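Search this site
Type and press Enter

Station Diary – Kurico Handling Laboratory, Jorkport
20 October 2026

The two-arm station was released to the morning session at the usual speed limit of 60 percent. The task was the frame and fabric assembly, with both grippers working on an upright pole. Emiliano Medina held the stop button and kept the log.
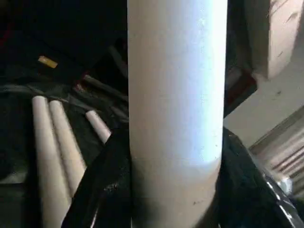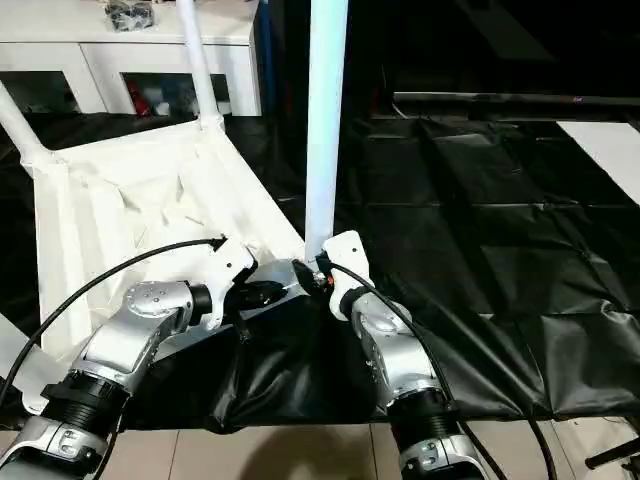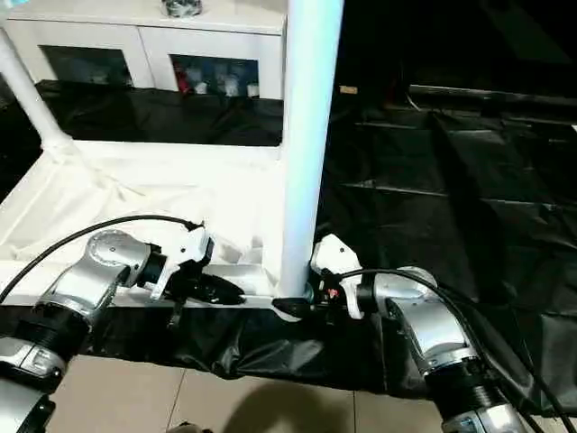
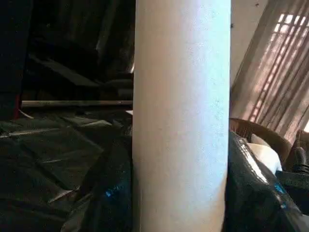

White pole and black sheeting, wrist and head cameras.

At cycle 532 the controller reported fault 2066, loss of agreement between the two arms. The left arm held its position. The right arm went on closing for a short interval before the protective stop took effect. Mr. Medina pressed the button as well, and both arms were then without drive power. No person was inside the marked area and no injury is recorded.

The stop should have reached both arms together – that is the substance of the complaint sent to Yatsenko, who maintain the controller. A similar delay was entered in February and closed without a cause being found. That entry has been reopened.

Until a reply is received, the Nellix program is withdrawn from use and the station remains locked out. Key held at the front office. The stop circuit is to be tested 100 times before any further session. Grip force records have been copied to the safety folder, and the right wrist cable is still to be checked.

Contact | © Kurico, Jorkport | Back to top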